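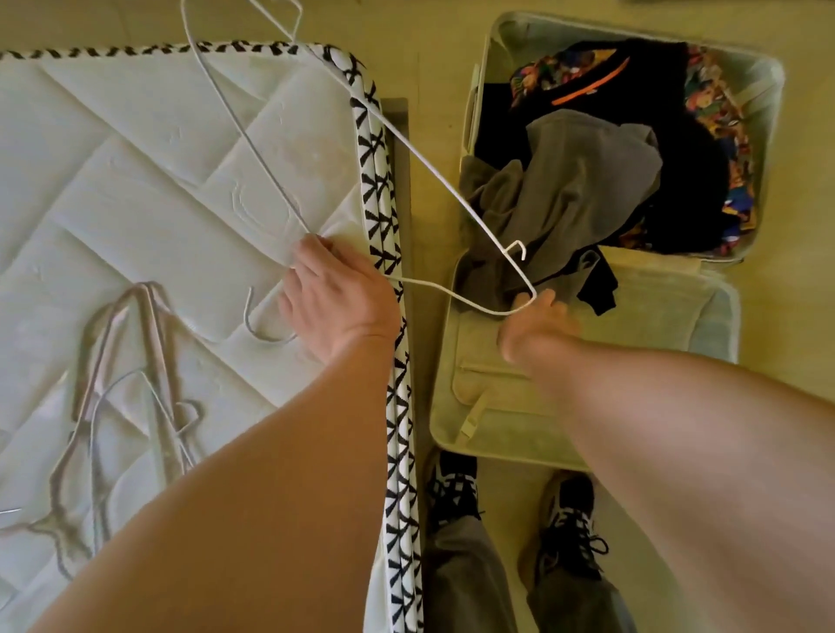

Department of Assistive Robotics, Maklow Institute
Gallery: Two-Handed Handling of Clothes and Hangers

Household robots still do poorly with objects that are thin, tangled or soft. The Stutwood study, led by Natalina Gentile with Khang Lưu and Thảo Kim, examines how much a robot can learn about such objects from recordings of people at their ordinary tasks, seen from head height. The work began in February. Results on this page were last revised on September 8, 2019.

Separating hangers
Wire hangers catch on one another, and a pull with one hand often tightens the tangle. The method divides each recording at the moments when a hand takes or releases its grip, and the model learns which hand should hold still while the other moves. Training used 160 recordings from 36 participants.
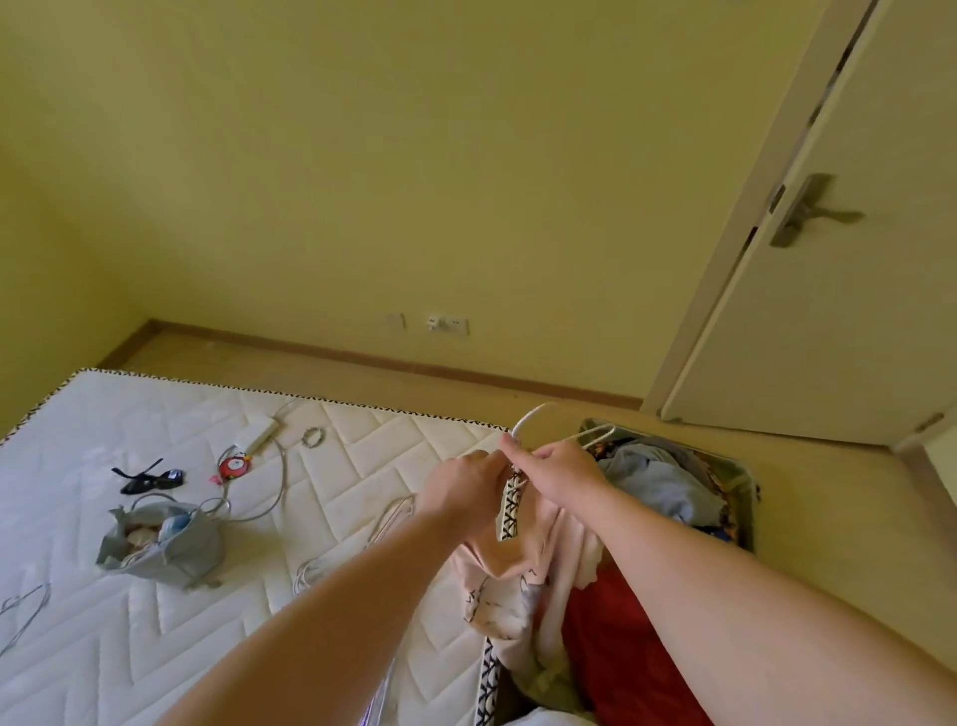

Hanging a garment calls for the same division of roles, with the added difficulty that cloth changes shape as it is held. When the model was given both hands together, it chose the correct holding hand more often than when each hand was treated separately. The gain was smallest for garments with narrow straps, and Rhys Kingi is now preparing a further set of trials on these.

Annotation of the recordings was supervised by Hằng Lã. Requests for the annotation guide may be sent to the department office.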